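Nov 11, 2019
Cell 2, handling rules for open cartons

Went through the draft rule sheet with Chiyo and Hartmut before starting. Flolosska wants one page per task, posted at the cell, and ours for cartons was still the old one written for plastic totes. Most of it doesn't carry over. Totes don't fold.

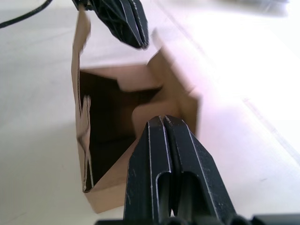
Rule 4 in the draft says "approach with the jaws open and centered on the part." Chiyo asked centered on what, and she's right, the sheet never says. For a carton it has to be the wall we intend to grip. With one finger at each side of the opening and the flaps bent every which way, the outline of the box tells you very little about where a wall is. Changed the wording to "centered on the wall to be gripped, flaps ignored." Also added that the operator names the wall out loud before closing. Hartmut thinks that's fussy. It stays in until December and then we look again.

Speed limit near cardboard: 30 percent of the normal setting, dropping to 5 for the close. Gleice had 80 in her copy, left over from the Anetti job. Please throw that version out.

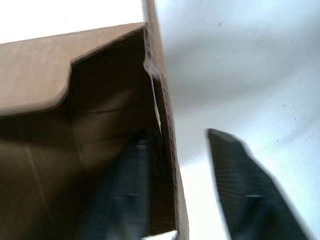

Jaws open, one finger on each side of the wall.

New line under inspection: look at the cut edge before gripping. If the paper is peeling from the inside of the wall, note it in the log and pick another wall if there is one. Catalina wanted a torn-length limit in the rule, but we have no data for one, so I left it out.

Still open – who signs off when a carton is swapped mid-run. Abelardo to ask Enache how they handle it.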